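From: Tymofii Melnychuk
To: sornard-household list
Date: 27 April 2021
Subject: Re: [sornard] Hall closet, shoes and the tool box

Veerle De Graaf wrote:
> I got as far as the bottom shelf of the hall closet and stopped.
> There are canvas shoes in there with the laces all knotted
> together, and tools mixed in with them. Ezequiel says the
> tools belong in the shed. Can someone tell me what to keep, and
> whether canvas shoes can go in the washing machine? The bag for
> Nililora gets picked up at 6 and I don't want to give away
> anything people still wear.
>
> Veerle

Veerle,

Keep the green canvas shoes. They are mine and I still wear them for yard work. I have set them out on the floor to sort out the laces before they go back on the shelf.

For the rest of the closet:

Tools go to the shed, in the drawer marked Cisneros. Wipe them with an oily rag first. If you see a little rust inside a jaw, steel wool takes it off. Please don't put them back in with shoes.

Loose insoles stay out of the bag. Put them next to the shoes and I will match them up. Nililora told us in December that they don't want insoles by themselves.

The boots in the Fitholm box are Alcides's. He paid 85 dollars for them and has asked that they not be moved.

On knotted laces, start from the loose end and work back toward the shoe. Pulling on the middle of the bundle makes it tighter. If it still won't come apart, unthread the lowest eyelets and you will have more slack to work with.

The wrench and an insole are in the first picture, and both shoes are in the second.

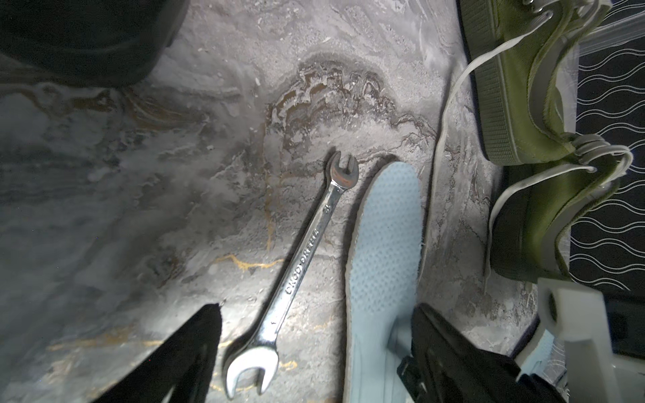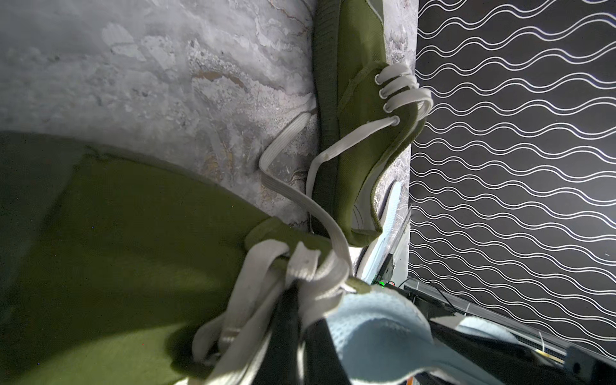
Do the laces have to come out before the shoes are washed?

Take them out, and the insoles too. Laces go in a mesh bag on cold with the shoes, and insoles get washed by hand in the sink with dish soap. Everything air dries. Don't use the dryer, it loosens the glue on the soles.

Tymofii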